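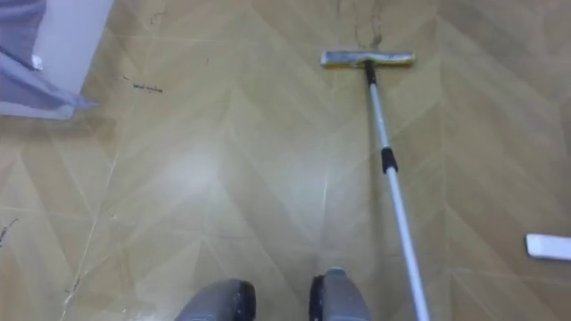

The herringbone floor, with the mop out.

My mother-in-law used to say that you don't own a floor until you've washed it yourself, and by that measure I came into possession of mine on a Sunday, two weeks after the movers had gone back to Atville with my good lamp still in their truck.

I had put it off. The house in Mosquera was the first I'd ever lived in without a husband or a child or at least a dog to blame for the dirt, and it seemed to me that if I left the floor alone it might stay the way the last people had kept it, tan and shining, with all those slanted planks running into one another like the stitches in a sweater. I had counted them one evening, when the television wasn't hooked up yet – 1,542, if you let the little cut pieces along the wall count as whole ones, and I did.

But there were smears by then, pale ones that only showed when the light came in low, and I am 61 years old and know a smear when I see one. So I went and got the mop, the one with the long pole that slides out and clamps at the black collar, and I pulled it to its full length and filled the bucket and began at the far wall.

It's a funny thing to mop a zigzag. You want to go straight, and the floor wants you to go left and then right and then left again, and for a while I argued with it. Then I gave in and followed the seams, up one side of the V and down the other, and I found I was humming the song we danced to in August the year we were married, in a rented hall with a floor so sticky that my sister lost a shoe to it.

I mopped for most of the morning. I told the floor about the shoe (I suppose I told it out loud) and about the lamp, and about how quiet it was in the evenings after the neighbors brought their kids in. When I got to the doorway I stood the bucket in the hall and looked back, and the window had laid a big white patch of light across the boards, and I thought I might put the table there, and ask somebody over for soup.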